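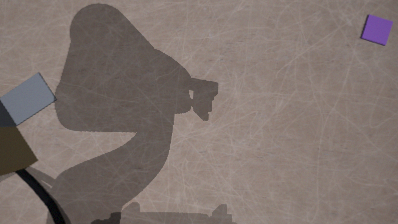 ## March 7, 2023 - open day dry run, sim station

Visitors from Torstead coming through, they get the sim first and the real arm after. Task is the purple cube, same as January. Scene loads clean on the Teltholm machine. Took 11 tries to get the arm shadow to draw right, had the light too low.

- 200 episodes queued, stop at 151 if the room gets full
- 20 min per group, no more. Last time we ran way over
- scratch texture on the table stays ON. Policy was trained with it, looks ugly, dont touch
- reset key is still the old one, put tape on it
- Clenumora build only, not the nightly!!

Somebody will ask why the cube sits so far from the gray-blue and brown blocks. Short answer: start position, gets randomized later. Have that ready.

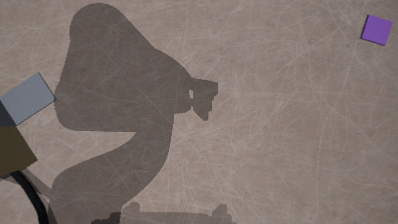 Amadi wants the real arm shown first, says people lose intrest in a sim once they've been told it's a sim. Fair point. Would mean moving the power strip and the barrier tape before the doors open. Will try it with the first group and swap back if it drags.

Still to do: spare mouse, print the sign-in sheet.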